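Staff Meeting Minutes, Tuesday, Break Room

Minutes taken by Jintana Klinhom (yes, me again, because Sombat took them last time and none of us could read them)

Present: Yaowalak Nilsuwan (chair), Tassanee Phuthong (floor lead, folding team), Chih-ming Pan (Irkis project), Sombat Inthanon (deliveries and linen), me

Away: the Cukby front desk crew, who had a full check-in

We started at 2, or close to it. Yaowalak wanted to get through everything before the afternoon van came, and we very nearly did!

1. Last meeting's minutes

Approved with one fix. I had written that Stulten was taking over the towel contract. Stulten is only quoting on it. Sorry, Sombat, I know you got phone calls about that.

2. Where we are with Irkis

For anyone who missed the spring meeting, Irkis is the folding and tidying system that's supposed to start in the guest apartments in the fall. Before it can fold anything it needs to learn from people who already know how, and that means us. Chih-ming has been running the recording sessions with the hand-held grippers, and he gave us the update.

He says the batch we finished in May came to 1848 usable folds, which got a small cheer from Tassanee's end of the table. Shirts are still the slowest item. Pillowcases went fine. Fitted sheets have been pushed back, and I think everybody who has ever folded a fitted sheet understood why without asking.

Chih-ming passed his laptop around so we could look at the blue T-shirt work on the big bed. Tassanee had opinions right away. She teaches new people to get hold of the hem on both sides and get the shirt lying the way they want it before they start any folding, and she'd like the sessions to stick to that. Chih-ming is okay with it as long as we also keep plenty of messy starts, shirts dropped in a heap and so on, because guests don't leave their laundry lying nice and square.
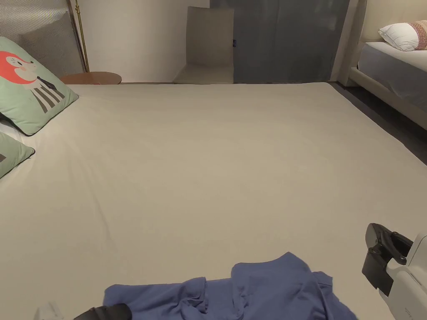
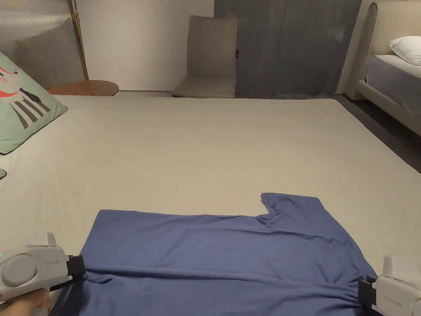 3. How the sessions feel for the people doing them

This was the longest part of the meeting by far, and I'm glad we gave it the time. Tassanee went first. Her main point was that her hands know how to fold and the grippers don't let them. You can't feel how thick the cloth is. You can't smooth a collar with a fingertip. She said that by the end of her first session she was slower than she'd been in her first week on the job, and it bothered her more than she expected (she's been folding for a long time and she's very, very good).

She also said it gets better. By her third or fourth session she'd stopped fighting the things and was kind of enjoying it. Her word was "crunchy," which I did not fully follow but am writing down anyway.

Wrists came up next. Two people on the folding team have been sore the day after. Yaowalak asked whether it's the weight or the squeezing, and Tassanee thinks it's the squeezing. We agreed on shorter turns, with a proper break between them and a swap to regular work afterward. No more doing a full morning of it, even if you feel fine. Please don't be a hero about this!

I brought up something I've been hearing in the hallway, which is that people feel weird about being asked to teach the thing that might do their job. I said it out loud so no one else had to. There was a bit of a silence. Yaowalak said it's a fair worry and she'd sooner talk about it here than have it go around by the coffee machine.

What she told us, as close as I could get it down: no hours are being cut this year on account of Irkis, and she has that in writing from Farouk at the owners' office. After this year she doesn't have a promise to give us and she isn't going to make one up. She'll ask Farouk for something firmer and bring it back. Tassanee asked if the folding team could see the letter, and Yaowalak said she'd pin it up by the lockers.

4. Who does what once it's running

Chih-ming walked us through the plan for the fall trial. It covers 4 apartments, all at Cukby, all on the ground floor. The system gets the plain stuff, shirts and pillowcases left on beds. People still do bathrooms, kitchens, stains, lost property, anything breakable, and the final check of every room.

Sombat wanted to know who gets called when it stops working in the middle of a room with guests on their way up. Good question, and there wasn't an answer yet. Chih-ming's first thought was that he would, and Sombat pointed out that Chih-ming goes home at 5 and late check-in doesn't. So there needs to be a named person on each late shift, that person needs training, and (this was Tassanee) that person needs to be paid for it. Yaowalak wrote that down herself and underlined it.

We also talked about the final check. At the moment whoever makes the room checks the room. If half the tidying is done by Irkis, then one of us is signing for work we didn't do, and if a guest complains it's our initials on the sheet. Tassanee wants a separate line on the form. I agree with her and I'm already drafting one, so if you have thoughts about the layout, catch me before Friday's me gets too attached to it.

5. Linen and deliveries

Sombat's been asked to keep a stack of older shirts and pillowcases back for the sessions so we stop borrowing from guest stock. He has the space but wants a labeled shelf, and he wants the clothes returned to that shelf. He was quite firm about it. The Stulten quote should be in soon.

6. Anything else

The break room microwave is being replaced. The door handle on the linen room is still loose. Tassanee asked for the radio to be allowed during sessions, and Chih-ming said he has no problem with music, so bring on the radio.

To do

Yaowalak: pin up Farouk's letter, ask about next year, sort out pay for the late shift contact
Chih-ming: redo the session schedule with shorter turns, write up the hem method with Tassanee
Tassanee: check in with the two sore wrists, pick people for the late shift training
Sombat: labeled shelf, door handle, chase Stulten
Jintana: new line on the room check form, these minutes

Next meeting is same time, same room. Sombat is bringing the snacks.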